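Inking comic pages: brush or nib for a beginner?
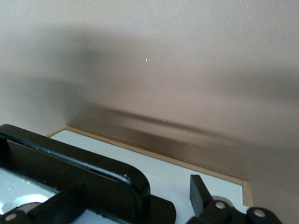 Photo: Kevin Conneely

kevconn
Hi all, long-time lurker and first-time poster (be gentle!). I've been penciling a short comic since June, nine pages so far, and I finally feel brave enough to ink it. My brother-in-law swears by his Rumel brush, but I tried one at the store and my line wobbled all over the place. Should I stick it out or get a nib holder and be done with it?

inkypaws
Welcome! Stick it out. I was hopeless with a brush for the first couple of months, and then one evening my wrist just loosened up and I was drawing hair and tree bark like I'd always done it. Pull from the shoulder -- and thin the ink a tiny bit if it drags.

Izzati Khoo
I'm going to disagree with inkypaws, with love. For a first comic I'd go with a nib every time. You already have nine pages penciled and you want to finish them, don't you? Learn the brush on scrap paper in the meantime. What paper are you on?

kevconn
Preltar bristol, the smooth one. I bought a big pad of it on sale and I'm stubborn about using it up.

Izzati Khoo
Smooth is lovely for nibs, so you're in good shape. Wipe the nib often and give each panel some 10 minutes before you go near it with an eraser.

inkypaws
Ten minutes?? I leave mine overnight. I smeared a whole splash page once and I still think about it.

Izzati Khoo
Depends on your ink, I guess! Mine dries fast, but then I don't lay down big blacks the way you do.

kevconn
You two are the best. I'll ink page 2 with a nib first (it's mostly talking heads) and post it when it's done, smears and all.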